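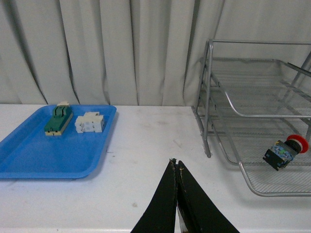 Vol. 2, p. 39

Hamstring injuries and return to play in a student football league
Project report, Sports Science module, second year
Group members: Setsuko Hoshino, Baiba Vītola

1. What we wanted to find out

Whether players who come back early from a hamstring injury get hurt again more often than players who wait. Everyone on the sideline has an opinion on this. Coach at Jenurow says three weeks for anything that isn't a tear. Kivmont go by a running test. Liepiņa had no rule at all that we could find, the player says he's fine and he's in the squad.

Original plan was to cover knees and ankles too. Dropped in the first month, too much.

2. How we did it

Players from four clubs: Jenurow, Odine, Liepiņa and Kivmont. All outdoor soccer, all amateur, men's and women's sides mixed together in the data (see problems, section 5). We handed out a one-page form after training and collected it the same evening. 133 forms came back. Asked for: position, minutes in a normal week, any hamstring injury in the last season, how long out, who decided they could play again, and if it went again after.

Setsuko did the forms at Jenurow and Odine, Baiba did the other two and typed everything up. We also sat in on training sessions at Kivmont to watch the running test, because we wanted to know what it really was before writing about it. It is a set of straight sprints, easy at first, then harder, then one with a turn. If the player pulls up or grabs the leg, no match. If not, half a match on the bench and then see.

No names on the forms. Players could skip anything they didn't want to answer and a lot of them skipped the minutes question.

3. What we got

39 players said they'd had a hamstring injury during the season. Wingers and full backs came up over and over, which fits with what we read about sprinting. Goalkeepers hardly at all. One keeper did his taking a goal kick in the cold before a cup game, and wrote a full paragraph about it on the back of the form.

Nearly 70 percent of the injured group said they decided themselves when to come back. This surprised us more than anything else in the project. We had expected the coach to be the main answer. At Odine there is a physio on match days but not at training, so she mostly sees players after they are already running again.

Players who came back on their own say-so reported a second injury more often than the ones who were tested or told to wait. The gap was there at all the clubs except Kivmont, where almost no one had skipped the test, so there was nothing to compare.

Time out was all over the place. Some wrote days, some wrote games, one wrote "till Easter". We turned games into weeks using the fixture list, which works ok in the fall and badly in the winter when half the games got called off.

4. What the coaches said

Short talks, no recording, notes by hand. Jenurow's coach thinks the warm up matters more than the time off and showed us his. It's long. The players complain about it and do it anyway. Odine's coach said she would love to rest everybody properly but with a thin squad she is picking from who turns up. Liepiņa's coach talked mostly about the pitch, which is heavy at one end after rain, and he blames it for two of his injuries. We can't check that but left it in since other people mentioned the pitch as well.

5. Problems

People remember badly. An injury from last July might get put down as this season or left out.

We didn't ask how bad the injury was. Should have. A tight muscle and a proper tear are in the same column and there's no way to seperate them now.

Men and women should of been split from the start. The form had no box for it.

Players who were out for good or had quit the club were not at training, so never got a form. That probably makes our second injury number too low.

Small groups once you divide by club. We didn't run a significance test by club for that reason, only percentages.

6. What we'd do next

Same form with a severity question and a box for the team. Hand it out monthly, not once. Get one club without a test to try the Kivmont sprints for half a season and keep notes. Odine said maybe, if it takes less than ten minutes and somebody else brings the cones.

7. Who did what

Forms and coach talks: both. Data entry: Baiba. Reading and section 3: Setsuko. Charts are in the separate file, the second one has the wrong label on the bottom axis, it should say weeks.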